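Goda logs, part whatever. The bad pads

Quick one, typing this on the bus so forgive the mess.

Been meaning to write up the finger pad thing for ages and August is nearly gone. Short version: we lost a chunk of data on Goda and it was a dumb, slow, boring fault. No smoke. No bang. Would've preferred a bang, at least you notice those.

For anyone new, Goda is the pick-and-place project. Two hand-held grippers, one per hand, you do the task yourself and the poses and video get logged, then the policy trains on that. Put stuff in the bin, shift the bin, over and over until your forearms hate you.

We had 3,841 episodes in the set when I reran the checks. 399 of them had a jaw width that didn't match the video. Log says closed on an object, fingers in the video clearly a bit further along than that. Or the other way round. Small error, couple of millimetres at worst, but the policy learned it beautifully. On the arm it would close, decide it had a grip, lift, and leave the thing sitting there. Lift again. Nothing. Quite sad to watch.

First I blamed the encoder. Then the cable (always blame the cable, the strain relief on the old Sesano units is rubbish). Swapped the cable. Same. Swapped the whole gripper for the spare and it went away, so I declared victory and went home. Came back in a fortnight later, same drift on the spare. Not my finest hour.

What it was: the printed pads wear. The inner edge goes first, gets ragged, bits come off, and the width zero is taken jaw to jaw at the start of a session. Less pad, different zero. And the Kocsis script, which was meant to flag a zero that had moved, compared it to the previous session and not to the original. So it crept a little each time and never tripped anything. Whoever wrote that script should be ashamed. It was me.

Some of the usual work, bin and shuttlecock: 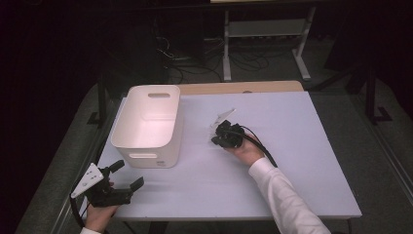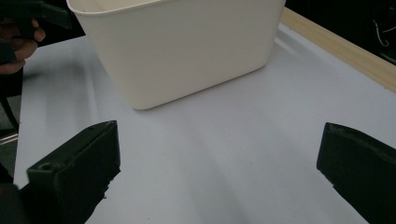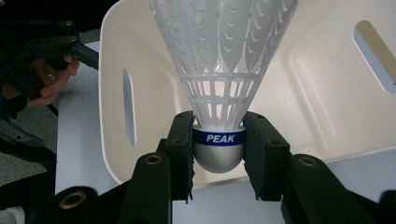
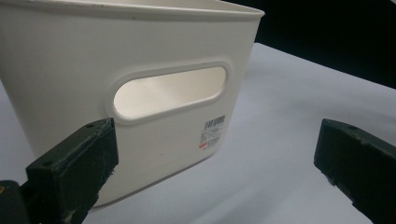

So the fixes. Script now compares against a fixed reference block, a lump of machined aluminium that lives in the drawer with a label on it saying DO NOT BORROW. Zero gets checked before the session and again at the end. If the 2 readings disagree the whole lot goes in a quarantine folder and I look at it with a cup of tea before anyone trains on it.

Pads are a consumable now too. They weren't on any list before, we just printed them when one snapped. I've written a print number on the back of each new one with a paint marker. Might try a tougher filament, the Polleck people swear by a nylon one but it warps like mad on my printer and I can't be bothered fighting it this month.

Of the 399 I could rescue most by re-estimating the width from the wrist video. 19 were past saving, binned those. The retrained policy is better, still fumbles round things, but thats a different post and possibly a different hobby.

Oh, and someone asked in the comments whether it was a safety problem. On the hand-helds, no. On the arm, sort of, yeah. A gripper that thinks it's holding something when it isn't will happily swing through the next bit of its routine, and the reverse is worse, it thinks it's empty and keeps squeezing. We've capped the closing force in the meantime and the e-stop has moved to my side of the bench where I can reach it sitting down.

My stop. Will put the script up once I've taken the swearing out of the coments.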